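Cunetwood Spring Game

The Cunetwood Spring Game is a football scrimmage held every April at the end of spring practice at Cunetwood, a college in the town of Fultimholm. The players of one roster are divided into two teams, called White and Gray, and they play against each other in front of the public. The result is not counted in the season record of the college.

The first game was played on the old practice field, which had no seats. Later it was moved to Ramasamy Field, where 800 spectators can sit on the home side. Entrance is free, and the parking behind the north end zone is opened at 9 in the morning.
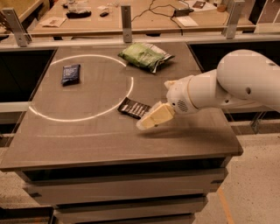 The scoring of the game is different from the usual one. The defense receives two points for every stop and six points for an interception, so the side which has the weaker offense can still win. Kickoffs are not played, and each drive begins at the 25-yard line. Quarterbacks wear a different jersey and may not be tackled. Before the start, the captains meet at midfield inside a large white circle, of the same plain kind as the one on the gray tabletop, and there they choose the direction of play. The clock runs without stopping in the second half, except for injuries.

Students who enroll early, in January, are allowed to take part, and for many of them it is the first appearance in the college uniform. Players who are recovering from surgery usually watch from the sideline. The winning team keeps the Pleratberg Bell until the next April.

See also: Pleratberg Bell; Ramasamy Field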